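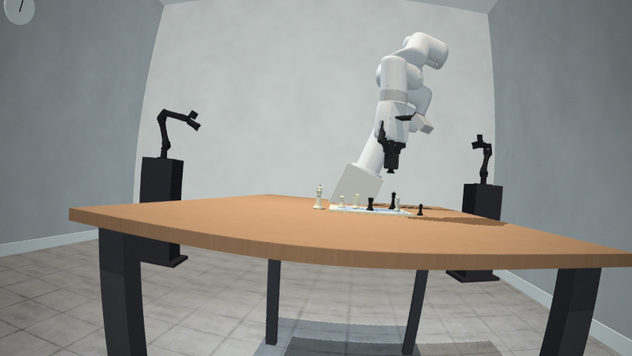
Chess pieces on the board, wooden table.

April, 3:40 pm

Second coat of Deltis oil on the walnut squares. Left it 60 minutes, wiped back with the grain. Still a bit tacky at the corners, so the cloth goes over it again before closing.

Maple offcuts from Stirkeck are wetter than the last lot. Stacked them on stickers by the back wall, batch 713. Don't cut these yet.

Glue-up no. 3 has a gap on the long side – 6 clamps wasn't enough. Will rip that joint and redo it tomorrow.

Need: 220 paper, more wax, blade for the small saw.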